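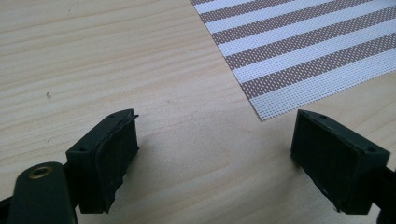 Kitchen and dining room – tables, surfaces and floor

Premises: Urkell House, Dristville
Checked by: Pascal Rathjen
Date: December 13, 2024
Marking: OK, Watch (look again at the next check), Fix (job sheet raised)

1. Table tops clean and sound – Watch
One light wood table has a small dark fleck and a few fainter marks in the top, including a thin greyish one like a scratch. Run a hand over it at the next check and re-oil if the grain lifts. Woven placemats to be shaken out and lifted when the table is wiped.

2. Table legs and chair joints – Fix
Two chairs by the garden door rock when you lean back. Taken out of use and put in the back store with a label on each. Glue and clamp, then leave overnight before anyone sits on them.

3. Floor free of trip hazards – OK
The lifted vinyl by the serving hatch has been stuck down since August and is holding. Mat at the outside door lies flat.

4. Cooker – Fix
Stovetti, gas, 3 of the burners light at the first press. The back left needs several goes. No smell of gas with everything off. Do not use the back left until the fitter has been. Hose and restraining chain both fine.

5. Extractor hood and filters – Watch
Filters greasy at the corners although the sheet says they were washed. Please take them right out, soak them and let them dry before they go back.

6. Fridge and freezer – OK
Fridge at 3 degrees. Freezer door seal closes on a slip of paper all the way round. Raw meat on the bottom shelf, covered. One open tub of cream had no date on it and was thrown away.

7. Hot water at the sink – OK
51 degrees after a minute's running. The warning sticker over the tap is peeling and could do with replacing.

8. Plugs, leads and small appliances – Fix
Toaster lead is nicked near the plug. Plug cut off so it can't go back into use by mistake. Kettle and slow cooker fine. The Steinbach mixer has a current test label, but its guard is stiff – wipe the hinge and try again.

9. Fire blanket and extinguisher – OK
Blanket on its hook, tapes hanging free. Extinguisher gauge in the green, pin and tag in place. Somebody had stood the mop bucket in front of it. Moved.

10. First aid box – Watch
Short of blue plasters and the burn gel is near its date. Order both.

11. Way out – OK
Garden door opens fully from inside without a key. Path outside is lit, slightly mossy by the drain.

Jobs raised: 2, 4, 8. Chairs can wait until the new clamps arrive. Cooker fitter to be rung first. Spending limit without asking is £400, and a new toaster comes well under that.

Signed: P. Rathjen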